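Folded Textiles Collection: Read Me

Maintained by the Darnwood Linen Room
Contact: Wolfram Janssen

Summary

The Folded Textiles Collection documents how household linens are folded, stacked and put away in the Darnwood linen room. It consists of written records and accompanying pictures. Each record concerns one stack of folded textiles and states what the stack holds, how the pieces were folded and where the stack is kept. The collection is intended for persons who write folding instructions, plan shelving or train new linen room staff.

Contents

The current release contains 2000 records in 200 groups. A group corresponds to one working session at one table. Sheets, pillowcases, table linens and towels are included. Some garments are included. Quilts are excluded, as is any item that must be hung.

The release is divided into three parts:

Part 1, Stacks. Finished stacks prior to shelving.
Part 2, Shelving. Placement and removal of stacks.
Part 3, Refolds. Pieces that were opened, inspected and folded again.

Record fields

stack_id: A number assigned when the stack is entered. Numbers are not reused.
item_type: The general class of linen. Mixed stacks are entered as "mixed."
fold: One of halves, thirds, quarters or fitted. "Fitted" applies only to sheets with elastic corners.
edge: The direction in which the main folded edge faces on the shelf, either front or back.
shelf: The shelf code in use on the day of entry. The codes were changed in October, and earlier records retain the old codes.
remarks: Free text. This field may be blank.

Folding conventions

Flat sheets are folded lengthwise twice and then in thirds. Pillowcases are folded in thirds lengthwise and once across. Towels follow the Maksymiv fold, with the hem turned inward before the final fold. Tablecloths are folded along the existing crease where one is present. Records made before these conventions were adopted have not been revised, and the fold field shows the method used at the time.

Stacks are built with the largest pieces at the bottom. The folded edge faces front unless the remarks state otherwise. A stack that leans is taken down and rebuilt before it is entered.

Known limitations

White linens make up the greater part of the collection, and colored table linens are limited to the Binow shelves. Pictures are not suitable for judging shade or thread count. Piece counts were not kept for mixed stacks. In two groups the edge field was left blank throughout and should be treated as unknown.

Use and corrections

The records may be copied for teaching and internal planning. Persons using the collection in printed material are asked to name the Darnwood Linen Room as the source. Corrections should be addressed to Wolfram Janssen and must include the stack_id. Accepted corrections appear in the next release, and the former entry is retained in the remarks field.

Sample picture, Part 1, mixed textiles with a black gripper over white cloth
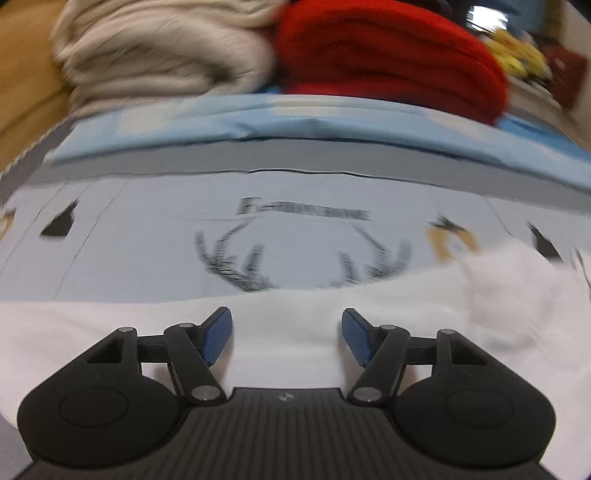 Comment from Esora: We have used the thirds fold for flat sheets since spring, and it suits our deep shelves well. Our narrow shelves are another matter, and there we went back to quarters. Could the next release give shelf depth as its own field? At present we have to look for it in the remarks, and many of those are blank.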